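I have been asked to write the tag line for a yard sale and have instead developed a theory of yard sales. Thread.

First, pricing. My late aunt priced everything in her house by what she'd paid for it in 1988, plus feelings. A fondue set with one fork was $40. It stayed $40 through 2 presidents. I own it now.

My neighbor Ognjen Petek goes the other way. He puts a dollar on everything, including things that belong to his wife. He is sold out by nine and in trouble by ten.

I have tried both systems. Under the aunt system you keep all your stuff and get a sunburn. Under the Petek system you buy back a lamp.

Second, the early birds. The ad said eight. At 6:40 a man in a fishing vest was standing in my driveway holding my own flashlight and asking if it worked. He was using it at the time.

He offered a quarter. I said fifty cents. He walked to his car, sat in it for a while, and came back with a quarter.

Third, the box marked FREE. People will pay two bucks for a bread machine with no paddle but they will not touch a free one. They circle it. They ask what's wrong with it.

I moved the bread machine out of the free box and wrote $5 on it and a woman talked me down to three and thanked me. I felt like a hedge fund.

Fourth, the jigsaw puzzle. It says 1000 pieces on the lid. Every single person asks if they're all there. I bought it at a yard sale on Vernmont Street, so I asked the same thing, and I was told "should be." I now say "should be." This is how knowledge is passed down.

Nikola Ionescu has pointed out in the replies that I sold her that puzzle last September and that it was short a good part of the sky. Nikola, you brought it back in a gift bag for my birthday. We are even.

Fifth, layout. There is a school of thought that says group like with like. Kitchen here, tools there, a nice cloth under everything. I have seen these people's sales. You can find what you want in a minute and go home, and then who's going to buy the ceramic goose?

What you want is drift. A person comes over for the mug, and on the way to the mug they have to pass the goose.

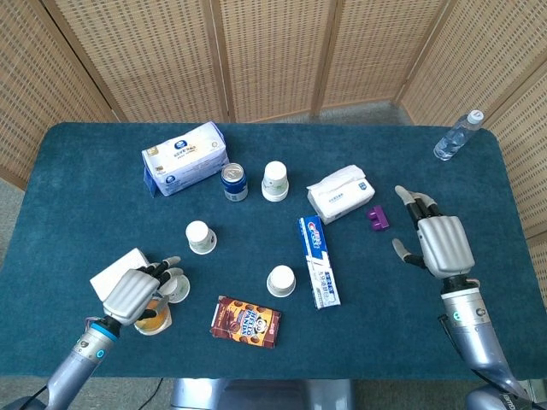
Green felt, milk carton, blue can, paper cup. Drift.

Folding screen behind the table is a strong move, by the way. Mine would be hiding the garage, where the rest of it lives.

Sixth and last, the end of the day. You swear that whatever doesn't sell goes straight to the donation place. You load the car. The donation place closed at four. The stuff rides around with you until fall.

I had a waffle iron in the back seat so long I started putting the seat belt on it. The car kept dinging.

Anyway the sale is this weekend, eight o'clock, fishing vest guy I mean EIGHT. Fondue set is still $40.

Update: Ognjen is having his the same morning. Across the street. Everything a dollar.

Update 2: went over to complain and bought a lamp.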